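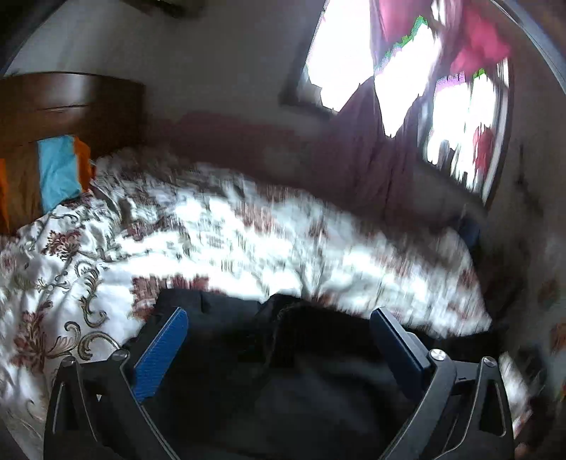

Rhonda Doucette
Sunday, 9:40 pm

Hello all,

Following up on the thread from May about storing bedding and winter clothes in houses without much closet space. I said I would report back once I had been through my own things, and I finally have.

To recap for the newer members: our house in Stultlow has one closet upstairs and a damp basement. For years I kept the off-season things in plastic bags under the beds. Last spring I opened a bag and found mildew on a wool blanket that had been my aunt's, and I lost two sweaters to moths the same week. I asked the list what other people do and got more answers than I could try.

What I ended up with is fairly simple. Everything gets washed or cleaned first, even if it was worn once. Then it sits out on a bed for a full day with the door open before it goes into storage. I used to fold things as soon as they felt dry to the hand, and I now think that was most of my mildew problem. Seams and cuffs hold water long after the rest is dry. So do waistbands.

For sheets I gave up on plastic altogether. They go in old cotton pillowcases, one set to a case, with a paper tag pinned on that says which bed they fit. I bought a box of 500 tags from Sawatzky's when they were clearing out stationery, so if anyone local wants some, please take a hundred off my hands.

Coats were harder. I tried the vacuum bags that several of you suggested. They save a lot of room, but my down coat came out flat after four months and took most of a week to fill out again. I would use them for acrylic blankets and that is all. Heavy coats now lie flat in two canvas boxes on top of the wardrobe, dark ones in one and light ones in the other. The boxes are the Turkari ones with the zipper on three sides. They cost me 88 dollars for the pair with shipping, and I have no complaints so far except that the handles are too short to get hold of from a step stool. 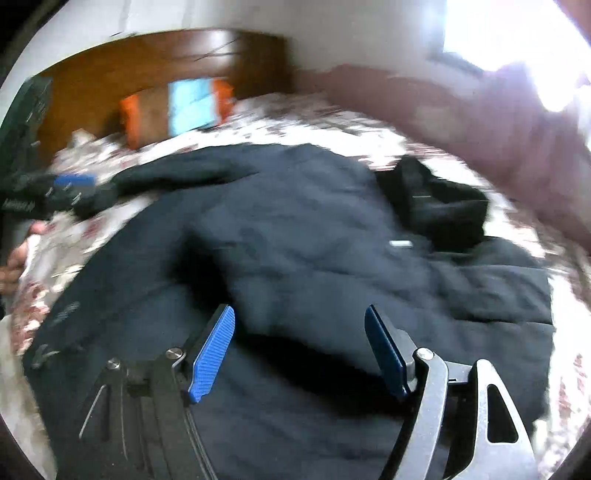
On Monday night Delphine wrote:

> I would be careful about laying heavy coats flat for a whole summer.
> We did that with my husband's overcoat and the crease across the
> back never came out, not even at the cleaner's. If you have to do
> it, stuff the sleeves and put a rolled towel inside at the fold.
> Also, are you using anything for moths? Cedar blocks did nothing
> for us after the first year. I have read that you are supposed to
> sand them.

Delphine, thank you, I have put towels in. I had them folded in thirds, which makes two creases, so I have redone them with a single fold and that seems better. I will know in October.

On moths, I do use cedar, and yes, you sand them. I do mine each spring with coarse paper until the smell comes back. I don't rely on it, though. The two things that I trust are washing first and freezing. Anything wool that will fit goes in a sealed bag in the chest freezer for a week, comes out for a day, and goes back in for another week. Let it come back to room temperature before you open the bag or it will pick up moisture from the air. Our freezer is not big, so this takes up most of March, and there is no room for bread.

I also put out sticky traps, the kind with the lure, one in the closet and one behind the wardrobe. They only catch males and won't clear up a problem, but they tell you whether you have one. I had four moths in the first month and none since – I changed the lure on schedule, so I don't think it had simply run out.
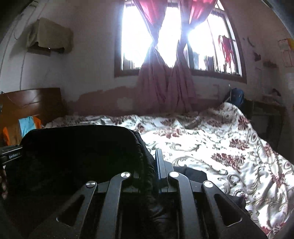 Then there was Mimesetti's question, which came to me off-list and which I was told I could pass on: is any of this worth doing for ordinary clothes, or would it be cheaper to keep less and replace what gets eaten?

It's a fair question and I did go back and forth on it. For T-shirts and the like I do nothing special, they stay in the dresser all year. I also gave away three bags before starting, mostly sheets for a bed we no longer own. What is left is either wool, down, or something I would not be able to buy again. A decent wool coat is not cheap now and the secondhand ones around here go quickly.

A few loose ends. I still have not found a good answer for pillows. The dehumidifier in the basement helps, but it needs emptying twice a day in July and I am not willing to store fabric down there on the strength of it. And if anyone knows how to get a camphor smell out of a quilt, I would like to hear. I have had it on the line for two weekends and it still smells.

Rhonda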